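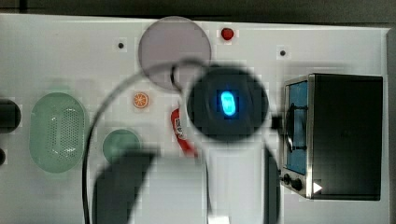 Kitchen chores: still slower than a teenager

4 min read

Clearing a table is a poor demo and a good test. The motions are short, the loads are light, and almost every failure is visible to anyone standing nearby. For the January round, Wirgate ran one arm with a two-fingered gripper over a white table set with a toaster oven, dishes and small food items. The task list was plain: put food on a dish, stack what stacks, open the oven door, close it again.

The arm made 300 attempts. It completed 271 of them without a person stepping in, where "completed" means the item ended up where the instruction said, in any orientation. Door tasks were scored separately and are left out of that figure, as the scoring rule changed partway through the round.

Three points from the log.

Approach angle matters more than grip force. With the wrist low over the table, the fingers and cable block much of the wrist camera's view at the moment it is most needed. Most of the misses came in the last inch of travel.

Rims are harder than round fruit. A small red item can be closed on from nearly any side. A plate lying flat offers one thin edge, and a finger that arrives slightly high slides over the top. Fornitz reports the same problem with shallow parts trays on its packing line, and has gone back to trays with a lip.

Time per move is still poor. A person sets the same table in under a minute. The arm pauses before each grasp to replan, and the pauses add up to more than the motion does. Sulo's planner shortens them but drops more items. Wirgate has not settled on a trade.
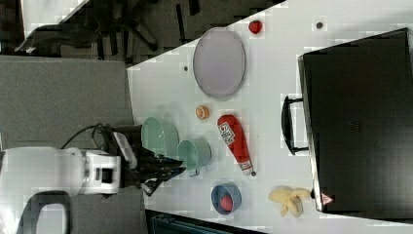
Chak-lun Tse writes that the completion rate is the wrong number to lead with. On a shop floor, he says, a cell that needs a person for 29 picks out of 300 needs a person standing there all shift, so the labor saved is close to none. He would like to see the longest run without a stop, and the time taken to recover from each one.

Both figures will be in the next round, which is planned for 2,000 attempts with the door tasks included.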